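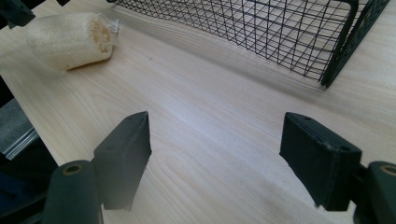 Notebook, February. Comedy night sound and lights, Etine back room

Second visit to the Etine to sort the vocal level before the new run opens. Complaint from Till Brandes is that punchlines vanish at the back tables while the compere is too loud at the front. I did the desk work first, with the plot drawn up in pencil, and pencil lines are hard to follow, so the copy in the folder has been redrawn in ink. Use that one.

Room as found: stage on the short wall, bar opposite, two main speakers on brackets either side of the stage, both aimed straight ahead. The rear tables sit under the low part of the ceiling and get mostly reflected sound from the bar end. Consonants smear. With the house empty it is worse than on a show night, but the pattern is the same.

Test 1. Spoken word from the stage mic, Finn Weidemann reading from an old running order at normal performing level. Walked the room with the meter. Front row to back row difference was 7 dB. Too much for stand-up. Music acts get away with it because the backline fills in.

Test 2. Angled both mains inwards and down by one notch on the bracket. Difference came down, front row now less harsh. Feedback margin dropped slightly when Finn stepped off the front edge with the mic. Performers do this all the time when they talk to the tables, so it has to be allowed for. Took a narrow cut at the ringing frequency on the vocal channel and left the rest of the curve flat.

Test 3. Added the small Tanui speaker above the bar as a fill, delayed to match the mains. Started with the calculated figure and adjusted by ear. Settled a little longer than calculated so the voice still seems to come from the stage. Level of the fill kept well down. If you can hear it as a separate source it is too loud.

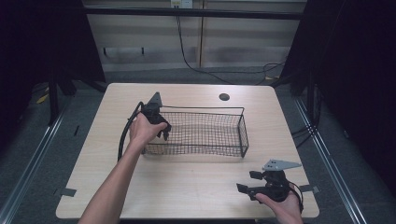

Result with all three changes is acceptable. Back tables now get clear speech at the same desk setting that suits the front. Saved as scene 8 on the desk. Scene 2 is the old setting and stays there until Till has heard a full show on the new one. Please do not overwrite either.

Lighting. Front wash was flat and hot on the forehead, with the eyes in shadow for anyone taller than Finn. Moved the two front lanterns outwards along the bar and changed to a paler straw gel. Stage still looks warm from the seats and faces read properly. Light for the wind-up cue (the red one at the back of the room) was lost against the exit sign. Phyllis Hartley asked for it to flash -- I have wired it steady for the two-minute warning and flashing for time. She should tell the acts this before doors, as some are used to the Kadusetti, where it is the other way round.

Mic stand: the clutch slips. Tightened it, but the thread is going. A round-base stand would suit this stage better than the tripod, which catches feet.

Capacity on the plot is 107 with the side benches in. Birgit Lammers wants the benches out for the early show. That will make the room livelier, so check the fill level again once they have gone.

To do:
Spare vocal mic and cable, labelled, kept stage left.
Replace the stand.
Noise from the glass washer. It takes about 8 minutes per cycle and is audible through the whole room. Gudrun Hollmann to ask the bar whether it can be held until the interval.
Zestell dimmer pack: channel 7 flickers below half. Swapped the lamp, no change. Not used for anything on this show, taped over on the desk.
Repeat the walk with the meter on a full house, same positions as today.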